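3.2 Keeping the Trindach cell in shape
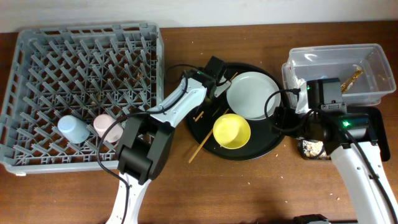
Figure 2. The Trindach cell during a table-clearing run, with the dish rack at left, the round tray between the two arms, and a clear storage container at right.

Clearing a table after a snack is a wonderful test for a two-arm cell, and a messy one! Crumbs get onto the tray, the tabletop and even the floor of the rack (Figure 2), so most of our upkeep comes down to cleaning and cable care. Both came from a checklist that Yen-ting Lam wrote for our earlier Sokonholm cell, and we were delighted by how well it carried over.

The cables get the most attention. Each gripper cable is left with a generous loop near the wrist, enough for a full turn of the last joint. We first tied the cables tight along the forearm, and the wrist would stall at 90 degrees — a fault we spent much of August blaming on the motor. With the slack in place, the main risk is snagging. On the left side the loop passes over the pegs of the rack, so before each session we move that arm slowly through its full reach and watch the cable the whole way.

Every 15 runs we stop, park both arms, and brush out the gripper fingers with a dry paintbrush. The camera window is wiped at the same time. Thin items such as chopsticks are the first to suffer when the fingers are dirty, and after 21 runs without brushing the left gripper began dropping them. Finger pads are swapped in pairs, and the gripper is zeroed again after each swap. The joint housings have stayed closed so far; we wipe the outside and check the screws by hand.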